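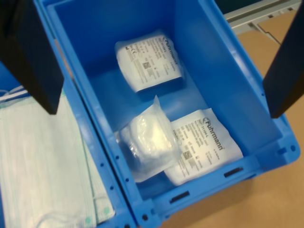

Setting the drop zone for each bin in Listonano

Open the cell file and go to Bins. Each bin needs a name, a center point and a release height. Start with a release height of 100 mm. Thin packets in clear film tend to cling to the fingers, so set the open delay to 336 ms.

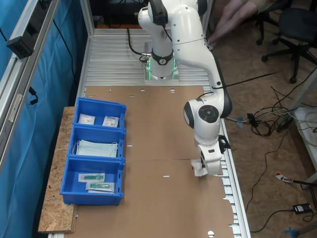
Save, then run the planner in dry mode. If it reports a collision with a rim, raise the approach point and try again. Leave the joint limits alone.

Tested on build 348. Úna Foley, 2026-07-15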